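4 min read

Fruit lessons for a robot arm as Plendel project starts collecting

February 18, 2018

A robot arm in a back room at Nadar is spending its days on oranges. Picking them up, putting them down, doing it over.

The arm belongs to Plendel, a two-year project to build a learning system for produce handling. The software behind it, called Zamfir, isn't programmed with rules for each fruit. It gets shown. Operators steer the arm through a job by hand controller, everything the arm does is recorded, and the recordings become the examples Zamfir learns from later.

Collecting began in November and had a slow start, with a controller fault that cost the team most of its first fortnight. Now going at a steadier clip. More than 10 hours of usable recordings are in hand, the project says, with a good deal more needed before training gets underway in earnest.

The job of the moment is a simple one on paper — an orange in a wicker basket, gripper goes in from the top.

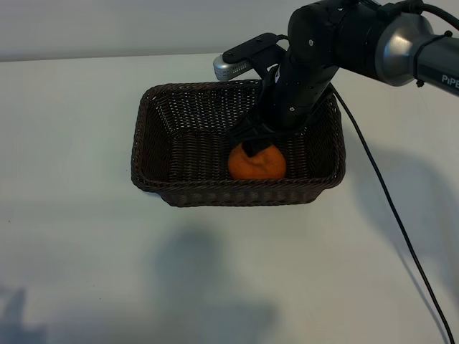 How long does one example take to record?
Usually under a minute for the arm itself, though resetting the table and checking the file afterwards can easily double that.

Baskets were picked over plastic tubs after a visit to growers who sell at farm gates and weekend markets. A rim gets in the way of the arm, the weave can snag a fingertip, and the fruit ends up in shadow. All of which the team wants in the recordings early on. Tubs will get there turn later in the year.

Every example is labelled by colour of fruit, type of container and whether the pick came off. Failed picks are kept, in a seperate folder. Earlier work at Nadar threw them out and the group reckons that was a mistake, as the system never saw what a bad grip looked like or how an operator got out of one.

Four operators share the controller, working in short shifts. Their habits differ. One comes in fast and slows right at the end, another creeps the whole way, and the project has asked them not to even things out. A learning system fed by a single pair of hands tends to copy that person's quirks, so the variety is welcome.

Recordings pair the arm's own joint readings with video, including close views from down at the gripper. Those can be rough going. When the wrist swings the picture smears, and labellers have to work out from a dark weave and a patch of orange what the fingers are next to. 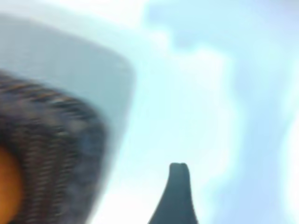 Does blurry footage get thrown out?
Most of it stays in, because a working arm will produce the same sort of blur and the system has to cope with it. Files are only dropped if the video freezes or falls out of step with the joint readings.

Storage has turned into the bigger headache. Video fills the drives faster than was budgeted for, and a second rack has been ordered through Piltedus, the equipment supplier that also looks after the arm. Delivery is expected in 5 weeks. Until then older files are being copied off each evening and the afternoon shift knocks off early to leave time for it.

Cost of the new rack was not disclosed. Plendel says it comes out of existing money and won't push back the end date.

Next on the list are lemons and mandarins, then a mixed basket where the operator is told which fruit to go for. Mandarins are expected to be the fiddly one — soft skin, and they bruise if the grip is set for an orange. Avocados had been pencilled in as well but have been moved to next year.

A first version of Zamfir trained on the orange recordings is due for internal testing before winter. The recordings themselves will be offered to other labs once labelling is finished, under terms still being worked out.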